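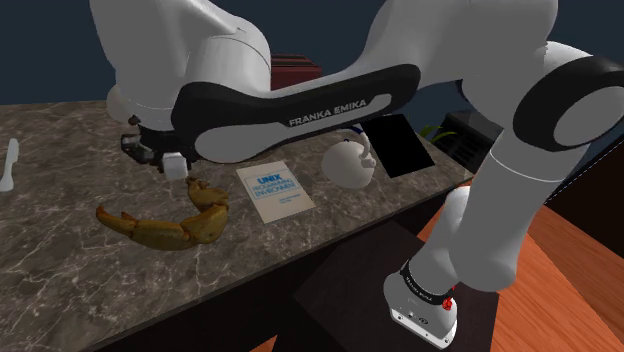 *Arm over the marble, little white block right under the gripper.*

I finished The Salt Road to Ilwood at two in the morning and then lay there with my eyes wide open, annoyed that there wasn't more of it. It's 446 pages. I would have taken another 446, easily!

Some background for anyone who hasn't heard me go on about Armindo Sequeira already (lucky you, you get to start fresh). He writes these big, slow, muddy fantasy novels where people walk a lot and argue about bread. I loved the first one, The Henao Bell, and I was so-so on the second. So I went into number 3 with my expectations tucked safely away, and it completely flattened me.

The setup is simple. Ilwood is a town up in the hills that has been cut off for six winters, and somebody has to bring salt up the old road before the seventh. The somebody is Skevitz, a retired toll keeper with a bad hip and a worse temper. She takes along five mules, a nephew she doesn't like, and a map everyone tells her is wrong. The map is wrong. She knows it's wrong. She brings it anyway, and the reason she does is one of my favorite things in the whole book, and I am not going to tell you what it is.

What I love most is how much room Sequeira gives to ordinary stuff. There's a chapter – a whole chapter – where they try to get one mule across a plank bridge. That's all that happens. I was gripping the book like it was a car chase. And the nephew, who I wanted to throw off that same bridge for the first hundred pages, says one small thing to the mule and I was on his side for good. I went back and reread it to see how it worked on me and I still can't find the trick.

## The magic, such as it is

If you need wizards throwing fire, this may not be your book. The magic here is quiet and kind of grubby. The Pustcombe sisters can hear things that were said in a room years ago, but only if the room has been kept closed up, so they go around haggling with people over locked pantries and attics. I laughed so much at the pantry scene! Then there's the other scene, the one in the school, and I had to put the book down and go stand in the kitchen for a bit.

I also really liked that the rules are never explained to you in a big lump. You pick them up the way the nephew does, by getting them wrong. By the time the sisters reach Ilwood you know exactly what they can and can't do, and you know before anyone says it why that last door matters.

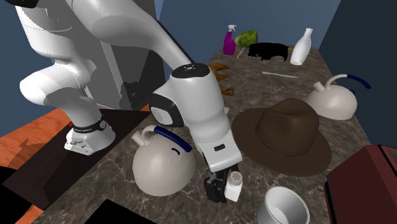

Salt is the thing that holds the whole story together, and Sequeira gets an amazing amount out of it. People in this book pay with it, swear on it, hide letters in it, and sew it into the hems of coats. Skevitz can tell which valley a pinch came from by letting it sit on her tongue. You don't think about a small white salt shaker with a silver cap, like the one by the gripper up there, as something a town would send its best five mules for, and after this book I kind of can't think of it any other way. I've been salting my eggs with real respect all week. When one of the sacks splits on the pass and Skevitz gets down on her bad hip to scoop it out of the snow, handful by handful, you feel every grain.

## Okay, some grumbles

The middle does sag. There's a long stay at an inn where three different travelers each tell a story, and only the second one (the ferryman's) is really worth the candle. The first is a riddle I guessed right away and I'm terrible at riddles.

I could also have used a family tree. There are two characters called Ansa and they're cousins and they both limp. I get that it pays off later, I do, but I spent a good chunk of the inn section flipping backward and muttering.

And the cover is so dull! Brown road, brown hill, brown sky. I walked past it twice in the store. Please don't let that stop you.

## Do you need the first two?

I'd say read The Henao Bell first, mostly for the pleasure of it, plus there's a moment near the end of this one where the bell gets mentioned and I made a noise that woke up the dog. You can skip the second and be fine. A friend from my book group started cold with this one and she's having a great time, though she keeps texting me to ask who the bishop is. (You're supposed to hate him. Keep going.)

Five stars, would happily give it 6. I'm starting it over in April when my sister gets her copy, so we can read it at the same time and yell at each other about the last door. If you've read it already, come find me in the comments and please, please mark your spoilers, especially anything to do with the coat.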